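サイト内検索　キーワードを入力　検索
10月　文:Lleucu Jarman

家具のしくみ入門　第四回配布資料
小さな引き出しを読む

今回はいよいよ引き出しです。私はこの回がいちばん好きで、毎年しゃべりすぎて時間が足りなくなります。そこで今年は、先に読んでおいてほしいことを全部紙に書きました。実習は後半の40分、前回と同じLandeg教室の奥の机で行います。鉛筆と、直角の出る定規(スコヤがあればなおよし)を持ってきてください。巻尺は教室にもありますが、先端の爪ががたつくものが混じっているので、自分のものがある人はぜひそちらを。

前回のおさらい
前回は箱の話をしました。天板、側板、底板、背板を組めばとりあえず箱にはなりますが、背板がないと箱は横からの力で平行四辺形につぶれます。紙の箱をつぶす実験、みなさん大笑いしながらやっていましたね! あの感覚をそのまま今回も使います。引き出しは、外側の箱(本体)の中を内側の箱(引き出し)がすべる道具です。つまり箱がふたつあって、両方がゆがみます。片方だけ正確に作っても、もう片方がねじれていたら引っかかる。ここが難しくて、面白いところです。

用語
最初に言葉をそろえておきます。本によって呼び方が少しずつ違いますが、この講義では次のように使います。

前板:引き出しの正面の板。手で触れるところで、見た目の印象をほぼ決めます。
側板:引き出しの左右の板。本体の側板と紛らわしいので、引き出しのほうは「引き側」と略すことがあります。
先板:引き出しの奥の板。「向こう板」と呼ぶ人もいます。
底板:物の重さを受ける板。溝にはめる方法と、下から打ちつける方法があります。
木口と木端:繊維を断ち切った面が木口、繊維に沿った側面が木端。木口は接着剤をよく吸うので、接着の強さが変わります。
見付け:正面から見たときの部材の幅。
逃げ:わざとあけておくすき間。今回の主役です。

前板の納まり
前板の納め方は大きくふたつに分けて考えます。ひとつは本体の開口の中に前板がすっぽり入る納まりで、インセットと呼びます。前板の周囲に細いすき間がぐるりと見えるため、上下左右の太さが少し違うだけで目につきます。もうひとつは前板が開口の縁にかぶさる納まりです。こちらはすき間が隠れるので、慣れない人でもきれいに見せやすい。ただし閉めたときに前板が本体に当たって止まるので、当たる面がねじれていると片側だけ浮きます。

どちらが高級ということはありません。Skandholmの机のシリーズを授業で何台か見ましたが、同じ机の中に両方の納まりが使われていて、あれには感心しました。よく開ける段はかぶせ、めったに開けない段はインセット。使う人の手の動きから決めた設計だと思います。みなさんも家の引き出しをひとつ開けて、どちらの納まりか見てきてください。意外と家じゅう同じではないはずです。

手のかかるところ、かけるところ
引手にはいろいろあります。つまみ、バーハンドル、埋め込みの引手、前板を切り欠いただけの指かけ。私は指かけが大好きです! 金具がいらず、鋸とやすりで作れて、形に作り手の癖が出ます。半円に切る場合、仕上げで大事なのは縁の面取りです。図面の上では半円の直径ばかり気にしがちですが、指が触れるのは切り口の角なので、ここが鋭いままだと毎日小さく不愉快な思いをします。紙やすりを指に巻いて、前からも後ろからも丸めてください。

バーハンドルは、棒を脚で前板から浮かせた形の引手です。選ぶときは棒の長さより、棒と前板のあいだに指が入るかを先に見ます。冬に手袋をしたまま開ける納戸の引き出しなら、もう少し余裕がほしい。取り付けでは脚の間隔(ピッチ)を正確に写すことがすべてで、穴がずれると棒がわずかに斜めになり、白い前板だとこれが実によく目立ちます。Titenのつまみのように一点で留めるものはこの心配がありませんが、かわりに使ううちに回ってきます。

図版

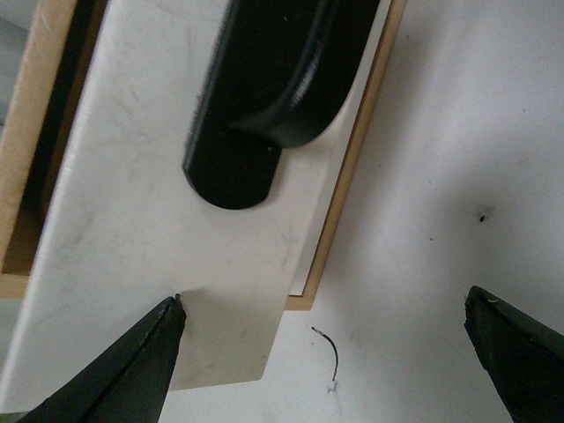
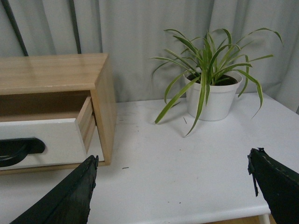
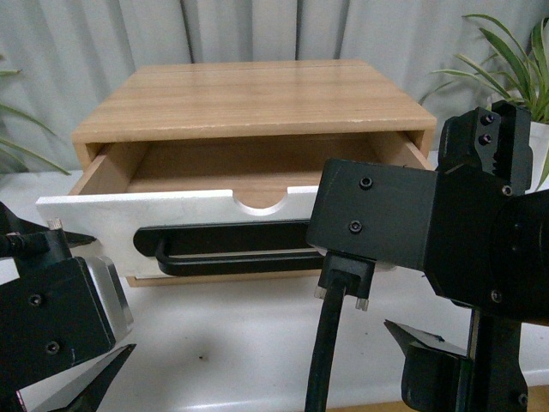 図1〜3　白い面と淡い色の木の取り合わせ。引き出しを開けたところは図2と図3、指かけと黒いバーハンドルは図3。

図版を見ながら考えてほしいこと
図2の引き出しは途中まで出ています。前板の上、天板とのあいだに暗い部分がありますね。引き出しを見るとき、私はまずこういう影を探します。影が左右で同じ太さに見えるか、奥に向かってどう細くなっていくか。斜めから見た影は遠近で変わるので判定には使えませんが、どこを測ればいいかは教えてくれます。測るときは必ず正面に回ってください。

同じ図2で、引き出しの右の側板の端に重なった層が見えます。こういう端を隠すか見せるかは、作る人の考えどころです。隠したければ薄い材を貼る、前板をかぶせて正面から見えなくする、などの手があります。見せるなら、層の線がきれいに通るように切る向きをそろえ、最後に軽くオイルを引くだけで見違えます。私は断然、見せる派です。

図3は、指かけとバーハンドルが同じ前板についている例です。切り欠きは上の縁のほぼ中央、ハンドルは下半分に水平。みなさんなら両方つけますか。片方にしますか。私の授業ではここで毎年意見が割れます。両方あると、上から手を伸ばす人も正面から手を出す人も開けられます。いっぽう切り欠きのぶんだけほこりの入り口が増えるし、前板の上の縁は細くなります。正解はないので、自分の使い方を思い浮かべて決めてください。天板の前の角が柔らかく丸めてあるのも見ておきましょう。手や袖がいちばんこする場所です。

図1では、白い面にうっすら灰色の筋が流れ、その上に細かい擦り傷があります。白い面は傷を見る練習に最適です。光を真上から当てると傷は消え、低い角度から当てると浮き上がってきます。実習でも懐中電灯を寝かせて使います。模様と傷の区別に迷ったら、見る位置を少し動かしてみること。光り方が変わるなら、傷の可能性が高いです。

逃げの話
引き出しと本体のあいだの逃げは、左右合わせてどれだけあればいいのでしょう。よく聞かれるのですが、材料と季節で変わるので、数字ひとつでは答えられません。無垢の板は湿気を吸うと繊維と直角の方向に伸びます。繊維の方向にはほとんど伸びません。側板を横木目で使えば、夏に増えるのは高さです。だから左右よりも上下の逃げで困ることが多い。梅雨に開かなくなった古い箪笥が冬になるとするする動く、あの現象です。乾いた季節にぴったり合わせて喜んでいると、次の夏に泣きます(私です)。

逃げが大きすぎても困ります。引き出しが中で首を振り、対角の角どうしが突っ張って止まる。これを「こじる」と言います。幅が広くて奥行きの浅い引き出しほどこじりやすく、片手で端を押すとすぐ斜めになります。反対に、細長い引き出しは実によくまっすぐ走ります。鉛筆箱のような形を想像してください。幅広の引き出しを作るときは、中央を引かせるように引手を置くか、底に案内の桟を入れます。

すべりが悪いときは、いきなり削らないこと。順番があります。まず中身を全部出す。次に引き出しを抜いて、平らな机に置いて四隅のがたつきを見る。がたつけば箱がねじれています。がたつかなければ、本体の開口の対角線を二本測って比べる。それも合っていたら、側面に柔らかい鉛筆を軽く塗って差し込み、抜いて、こすれたところを探します。ここまでやってもまだ削りません。ろうを塗ってみます。半分くらいはろうで直ります。

測り方の練習
私が教室用に作った引き出しの記録を載せておきます。練習の答え合わせに使ってください。

前板の幅:572mm
空の重さ:1,407g
実習で入れる砂袋:1,049g

幅に対して砂袋をどこに置くと開けにくくなるか、先に予想を書いてから試します。手前、奥、右端。予想と手ごたえが食い違うところがきっとあって、私は毎年その瞬間の教室の顔を見るのが楽しみです。重さだけなら奥に置いても手前に置いても同じはずなのに、引き切るあたりの感触がまるで変わります。なぜそうなるかは、支えている点と重さの位置を横から描いてみるとわかります。絵は下手で構いません。矢印の長さだけていねいに。

実習の手順
一、引き出しを閉めた状態で、正面のすき間を上下左右の順に測る。
二、半分ほど開けて、前板の左右の端をそっと持ち、上下の遊びを手で確かめる。
三、抜いて裏を見る。底板の留め方をスケッチする。
四、対角線を測る。差が出たら、どちら向きに倒れているかを矢印で書く。
五、砂袋を置く位置を変えて、三通りの手ごたえを言葉で書く。

五の「言葉で書く」を飛ばす人が多いのですが、ここは飛ばさないでください。「重い」だけで終わらせず、出だしが重いのか、途中で引っかかるのか、最後に下がるのか。前回の受講生に「終わりのほうで、おじぎをする」と書いた人がいて、いまでもこの表現を借りています。

抜くときは片手を必ず底に添えること。止めのない引き出しは思ったより急に出てきます。

次回までに
家の引き出しをひとつ選び、正面図と横断面図を描いてきてください。縮尺は自由、寸法は主なところだけで十分です。引手の形、前板の納まり、底板の留め方がわかれば合格。抜けない構造のものは無理に抜かず、開けられるところまででよいです。参考にはMultunus編の『木のつぎめ』の箱の章がわかりやすく、棚の左端に二冊あります。書き込みのあるほうが私の本です。

次回は蝶番。扉の重さの話から始めます。

このサイトではクッキーを使用しています。　同意する　設定を変更
講座のお知らせをメールで受け取る　メールアドレス　登録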